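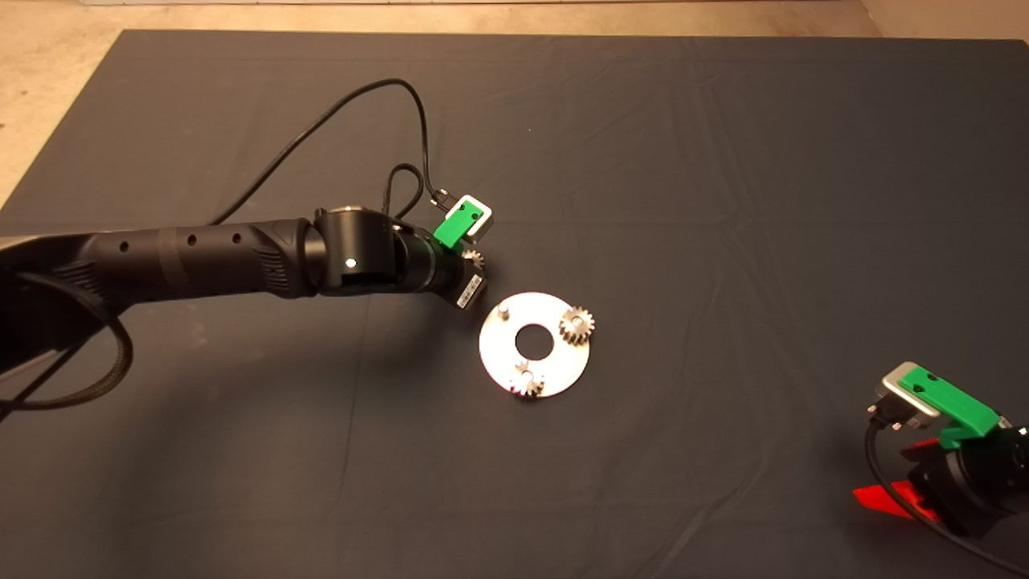 By Morven Rennie, Setgate
Buradham, 7/19/26
For immediate release

Setgate pauses gear assembly cells after grip pad fault, offers free replacement pads

Hi all. I run the assembly group at Setgate, and I asked if I could write this one myself, mostly so our customers would hear about it from a person who was in the room. We have a fault in the gripper pads on our two-arm gear assembly cell. We've stopped shipping the cell while we fix it, and if you own one, please read to the end before you run your next batch.

The job these cells do is small and fussy. An arm picks up a metal spur gear, carries it over to a round plate and lowers it onto a pin. Then it does the next one, and the teeth have to mesh on the way down. When it goes well it's lovely to watch (I still stop for it, and I've been at this a while!). When it goes badly, you get a gear that's tilted on its pin, or one that has left the gripper altogether.

The second kind is what brought us here. In April, during a long overnight run at our Buradham shop, an arm let go of a gear partway through a move. Nahuel Fuentealba found it on the floor in the morning, well away from the cell. Nobody was hurt, and the door to the area was closed the whole time, but a loose piece of metal leaving a work area is a safety matter and we've treated it as one from the start.

We pulled the logs and then did the slow thing, which was to run the same pick over and over with new pads until something changed. It took 900 cycles before the first slip. After that we got 31 slips before we called a halt, and 3 of those were drops in mid-move. The rest were gears that turned a little between the fingers and went down crooked.

Hrvoje Papadopoulos traced it to the black pads on the inside of the fingers. They're rough on purpose, since a smooth finger on a smooth gear is asking for trouble. The coating wears through near the tips first, so the edge goes ragged and you start to see the red of the finger showing in little patches. Once that happens the gear is being held by less pad than the software thinks it has. The arm squeezes to the same number as always, the number looks fine, and the gear creeps.

So that's the hardware half. The other half is on us in software, and I'd rather say it plainly. The cell checks its grip once, right after the pick, and then trusts that answer all the way to the pin. Junpei Murakami had asked for a second check during the carry and we put it off to a later release. We shouldn't have. It's written now and it's being tested at Kárason, where they've been running our cells longer than anyone and aren't shy about telling us what's broken.

If you have a Setgate gear cell, please do the following:

Stop the cell and lock out power before you reach in.
Look at the inside face of each finger, tips first. If you can see red through the black, or the pad edge is lifting or frayed, take those fingers out of service.
Keep people out of reach of both arms while it's running, even if you've always been relaxed about it.
Turn carry speed down to the setup setting until you have the new software.
Write to us with your cell's serial number and we'll send new pads at no charge.

The replacement pads are thicker at the tip and come with a wear line you can check by eye. Mogens Þórarinsdóttir is handling the orders and will also take back your old pads – we want them, the worse the better. Orders placed through Navico will be filled the same way, so there's no need to write to both of us.

Shipping of new cells starts again when the second grip check has passed its full run at Kárason. I don't have a day for that and I'm not going to guess at one. Customers waiting on a cell will get a note from me as soon as I know, and anyone who wants to cancel can do that without a fee.

I'm sorry for the bother this is causing, especially to those of you in the middle of a production run.

Press and customer contact: Mogens Þórarinsdóttir, Setgate, Buradham

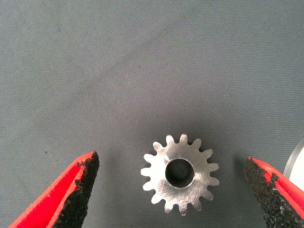
Mogens can also send out the full test log on request, including the runs where nothing slipped. Please put "grip pads" in the subject line so it doesn't end up in the general sales pile.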